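Recycling Drop-Off: Frequently Asked Questions

What can I bring to the Mutitora drop-off center?

Paper, flattened cardboard, glass bottles and jars, metal cans, and plastic bottles and tubs. A full list is posted at the gate. Yard waste goes to the Drideck site on the other side of town and can't be accepted at Mutitora.

Do I need to be a town resident?

Yes. Bring something with your address on it the first time and you will get a window sticker for your car. Small businesses can use the center too, but they need a permit from the town office.

Do I have to wash everything?

A quick rinse is enough. Labels can stay on. Lids go back on plastic bottles and come off glass jars.

What about wrappers and chip bags?

These go in the trash at home. Most snack wrappers are made of thin layers of plastic and metal pressed together, and our sorting line can't pull the layers apart. If you crumple a wrapper and it springs back open, it is probably plastic film with a shiny coating. Plain kitchen foil stays in a ball.
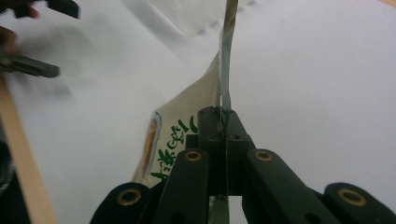

Kitchen foil is fine in the metal bin as long as there is no food stuck to it. Please save it up until you have a ball the size of your fist. Smaller pieces fall through the screens and end up with the broken glass.

Is there anywhere that takes wrappers?

The Kiani store on the main road has a collection box near the carts. It takes chip bags, cookie and candy wrappers, and the pouches that single cakes and crackers come in. They should be empty and dry, with the crumbs shaken out. The box is run by the store, so ask at their service desk if it is full. We don't empty it.

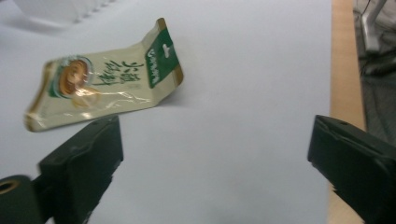
Can I bring plastic grocery bags?

No. Bags wrap around the rollers and we have to stop the line to cut them out. If you carry your recycling here in a bag, empty it into the bin and take the bag home.

How much can I bring at once?

Up to 200 pounds per visit for residents and 400 pounds for permit holders. If you are clearing out a house or garage, call ahead. Loads over 1000 pounds have to go straight to the transfer station.

Do you take paint, batteries, or electronics?

Not at the regular bins. There is a collection for these every July, run for the town by Vilex. Paint must be in its original can with the lid on. Put tape over the ends of lithium batteries before you bring them.

Is shredded paper okay?

Yes, in a closed paper bag marked "shredded." Loose shreds blow all over the lot.

When are you open?

The gate opens at 8 a.m. and closes at 4 p.m. The last car is let in at 3:45. Please don't leave anything outside the gate after hours. The fine for dumping is $500.

Who do I contact with other questions?

Gladys Lozano at the town office handles permits, stickers, and complaints about missed bins. For questions about what goes where, ask the attendant on duty.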